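Jan 1, 2024

Up at six even though the office is closed. Twenty degrees on the porch thermometer and a hard frost on the car, which I didn't need to scrape and left as it was. Oatmeal, coffee, second coffee.

I read the number off the bike before I reset it. 2,869 miles for the year. I had wanted 3,000 and knew by Thanksgiving that I wouldn't make it. October was wet and I lost most of February to the knee. Still more than the year before. I wrote it on the inside of the pantry door under the others and set the counter back to zero.

Most of those miles are the road to Prarulthorpe and back. 13 miles each way if I go over the ridge, a little more by the river. I used to think the ridge was faster. I timed it enough this summer to know the river road comes out the same, with less traffic and a place to fill a bottle halfway. The ridge has the better view in the morning and worse pavement, and the county patched it in August with the kind of loose stone that stays loose until it snows.
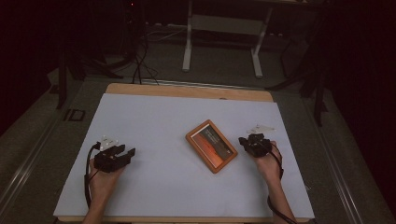 Table with the pale board on it.

Went out at nine once the sun was on the street. Wool socks, two pairs of gloves, the thin hat under the helmet. I only meant to go as far as the grain elevator, to say I had started the year. The shoulder was dry past the cemetery so I kept on. Two cars passed me the whole way out. One of them honked in what I took for a friendly way.

There was ice on the low spot by the culvert, same place as every winter. I got off and walked it. I fell there three years ago and had a sore hip until Easter, and I don't mind looking silly walking a bike along an empty road.

The rear brake is squealing again. I cleaned the rim and sanded the pads before Christmas and it was quiet for a week. I think the pads are just old and hard. The Deson pads that came with it lasted four winters and I have one more pair in the drawer somewhere, if they didn't go out with the box of dead inner tubes. Looked for them when I got home and found the missing tire lever, a reflector, and the key to a lock I gave away. No pads.
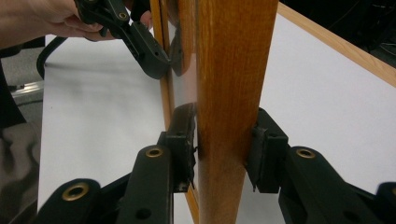
I also want to move the saddle back a little. The knee doctor said it was too far forward, and I nodded and then did nothing for ten months. A quarter inch to begin with. If I change the saddle and the pads and the handlebar tape all at once I won't know which of them did anything, so the saddle goes first and the rest can wait until the days are longer.

Lunch was black-eyed peas from the pot I started last night. Too much salt. I put a potato in, which my mother swore by and which has never worked for me. Ate two bowls anyway and froze the rest.

Spent an hour after that with the county map, marking roads I haven't ridden. There are more than I thought, mainly south of Clarstead where the roads run straight between the fields and there is no shade. I had been avoiding them on account of the dogs. The last time I went down there was a big yellow one that came out to the mailbox and sat, and I turned around before I found out what it planned to do. I may try it again in spring, going the other way, so that I pass that house on the downhill.
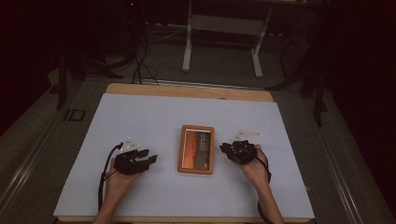
M. Aidoo
Route clerk, Clarstead

One thing from work, so I remember it. The new timetable starts next week and the early bus to Prarulthorpe is now down for 34 minutes, up from thirty. Four minutes is what it has been running late since the bridge work, so all we did was print the truth. There will be calls. I drafted a reply to use for them and then cut it in half, and I should cut it again tomorrow before anyone else sees it. On a good day with the wind behind me I am not that much slower than the bus, and on a bad day I am very glad of the bus. The rack on the front holds two bikes. I have only once found it full.

Things to do this month: true the front wheel, buy a decent tail light, wash the winter jacket (the proper soap, not the laundry kind), call about the dentist. I said the same about the dentist in last year's book. I checked.

No resolutions as such. I would like to ride on more days, even if they are short ones. Last year I had too many weeks with one long ride and then nothing, and those were the weeks the knee complained.

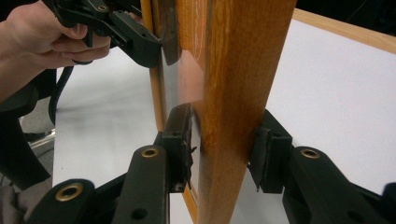

Evening

Wind picked up after dark and took the lid off the trash can. Went out in slippers and got it from under the neighbor's hedge. Clouds coming in from the west, so it should be warmer by morning, and wet. I set out the fenders and the yellow jacket. If it is raining hard at six I'll take the bus and find out about those four minutes for myself.

Peas again for supper. Better the second time. Bike counter: 20 miles.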